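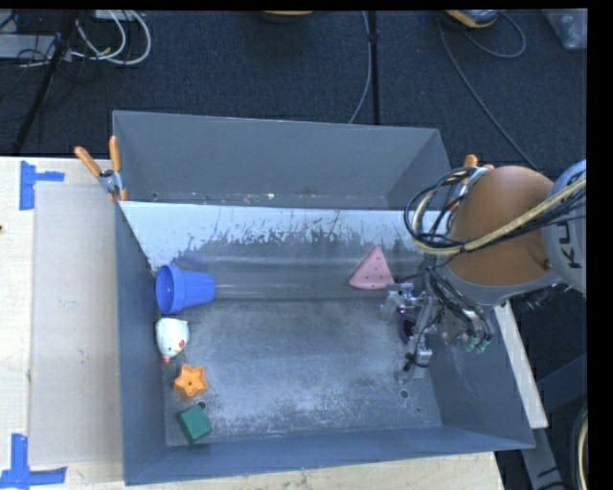 7 November 2018

Finally got a decent run at comparing the two grippers in the big metal bin, after most of the morning went on cabling (again!). The Flaton fingers are on the arm now and the Grultmont pair goes back on after lunch, same bin, same toys, so at least I'll have something fair to put side by side.

Objects for this set are the blue cup, the white hen, the orange star, the green block and the watermelon wedge. I do have a soft spot for the hen, but she's a pig to pick up, all curves and nothing flat to get hold of. The plan is 200 grasps per gripper, then 500 with whichever one I like better, which should keep us busy into December.

Flaton so far: 17 tries at the wedge, 12 good. The misses were nearly all with it leaning on the slope of the divider, where one finger gets under and the other just pushes it further up. I tried coming in at a shallower angle and it helped a bit, though I wouldn't swear to it on so few goes. Cup on its side is lovely, grabs it by the narrow end every time I've asked.

Things to remember for whoever has the arm next:

- check the clamps on the divider before starting, it creeps if you knock it
- keep an eye on the cable loop when the wrist turns, I've slowed the last joint down for now
- Shemweta controller is still on the old speed settings, please leave them until both sets are finished

Would like to try the Kavalura pads on the lower finger too, if we've any left in the drawer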